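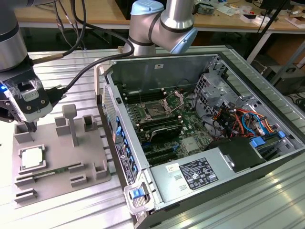
Demonstration gathering is the stage of robot learning in which a person steers a machine through a task many times over so that a program can later try to copy it. In the Pirix project, run from a workshop in Drillelbridge, the task is rebuilding desktop computers, a job most households solve by calling a nephew. Each attempt is recorded as an episode, and the layout of the bench is part of the record: two arms share one opened tower case laid on its side, with a gray 3D-printed tray next to it holding a processor and a memory module in their own places. The socket lever stands raised, as the written procedure demands before any attempt at seating a chip.

Method

An operator guides the arms by hand controls while joint positions, gripper opening and video are stored together. Episodes are short, with a limit of 40 seconds for a memory module and somewhat longer for a processor. Operators work in blocks of 4 episodes and then change places, a rule introduced in November after tired operators were found to be teaching the arms to hesitate. The arms learned this faster than anything else.

Failed attempts are kept and labeled. Ermelinda Carrilho, who wrote the labeling guide, divides them into "slipped," "missed" and "regrettable," the last covering bent socket pins.

The Sarmiento set

The first public collection, known as the Sarmiento set, was released on 14 February 2019 with 387 episodes. The plan had called for about 700. The release notes put the difference down to "data cleaning" — a phrase that also took in a week of recordings made with the clock set wrong.

Reception

Users of the set praised its labels and complained about its narrowness. A program trained on it could place a module from the printed tray but was lost when the same part lay on a bare bench. The Brendach group answered with a second tray, which moved the pockets slightly and drew the same complaint.

See also: Teleoperation; Imitation learning; Brendach tray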